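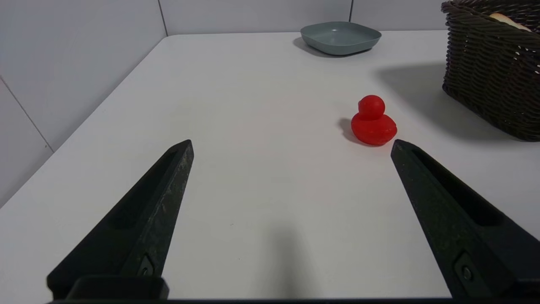

About Clostau

Clostau is a shared workshop where members build robot arms for their own kitchens and garages. Ngozi Ibrahim started it after her first arm, Zirno, spent a whole November failing to pick up a spoon.

We don't promise that a home robot will save you any time. Ours haven't. Most of the claims we read about household automation look thin to us, and we test what we can on our own benches - usually at night, when the parts have come off the printer.

There are 7 of us on the Dikura build now. Dues are 60 a month and cover bench space and filament, but not motors. Visitors are welcome after 4. Bring your doubts, and a set of hex keys if you have one.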